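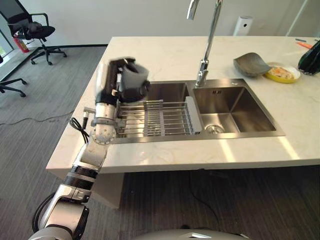 Danica Holub reckons a draining rack that sits over the sink is a waste of a good sink. She told me so on Wednesday, at length, after reading my piece on small kitchens, and her argument was that you pay for two bowls and then put a lid on one of them. Buy a bigger worktop, she said, and stand your rack on that.

Well, I've gone back and forth on this and I still think she's wrong!

I lived for years with a rack on the worktop, one of those with a plastic tray underneath, and the tray was the problem. It filled up with grey water and bits of rice, and every few days I'd tip it out and find something slimy living in the corner. With the rods laid straight over the left-hand basin the drips go down the plughole and I never have to think about them. You rinse a cup, tip the last of the water out over the rack, put it down – done. The right-hand side stays clear for the washing up, and a deep one will take my biggest pan lying flat.

Danica's other complaint was that people never empty the thing, so the basin might as well not exist. Fair enough, I'm guilty there (my colander has been on mine since September, more or less). But a rack on the worktop doesn't get emptied either, and then it's eating the space where you'd chop an onion or leave a plate of food while you look for a fork.

I'll give her the double sink question, though. When we had ours done, the fitter quoted 1,120 for the double and 1,000 for a single with a ribbed drainer beside it, and I did wobble. Otakar Šindelář has the single one and loves it, and his mugs dry perfectly well on the slope, if you don't mind them sliding into each other.

What I wouldn't have again is a fixed rack. Mine lifts off in one go, so if I need to soak a roasting tin for 45 minutes while something else gets rinsed next door, both basins are back in use. Danica hasn't got an answer to that one yet, but she's coming for supper and I expect she's working on it.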